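How I get limescale out of a toilet bowl (without wrecking my hands)

Last updated June 4, 2022

We moved into a very hard water area three years ago and I had no idea what I was in for. The kettle furred up in a fortnight, and the loo got a brown crusty ring that bleach did absolutely nothing to. Bleach just turns the stuff white, so it looks gone and then comes straight back!

What does work is acid, and the gentlest one I know is citric acid. I buy the big bag because I use it on the kettle and the shower head too.

You'll need:
Citric acid powder, 150 g or so
A jug of hot tap water (never boiling, it can crack the bowl)
A loo brush and an old plastic cup
Rubber gloves
A pumice stone, if the crust is really thick

First, get the water level down. Push the brush quickly into the bend a few times and most of it goes over. Bail out what's left with the cup. I skipped this for ages and wondered why nothing happened – the acid was just getting watered down.

Stir the powder into your jug until it dissolves, then pour it slowly round the bowl. For the bit above the waterline, soak some loo roll in the mix and press it on so it stays put. Then go to bed. Overnight is best, four hours if you're in a hurry.

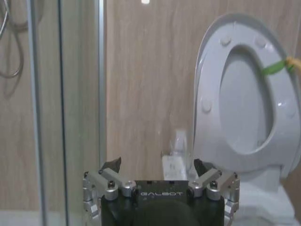 In the morning, scrub before you flush. The soft stuff comes off with the brush. For stubborn patches, wet the pumice and rub lightly, keeping it wet the whole time (a dry one will scratch). Then flush twice.

One serious thing: don't use this anywhere near bleach. Acid and bleach together give off chlorine gas, so flush well and leave a full day between the two, and open a window anyway.

My neighbour Yesenia Galindo swears by white vinegar instead. It's fine on a light ring, but you need loads of it and the smell hangs about. I do a small dose of citric once a month now, two tablespoons straight into the bowl at bedtime, and I haven't had the pumice out since July.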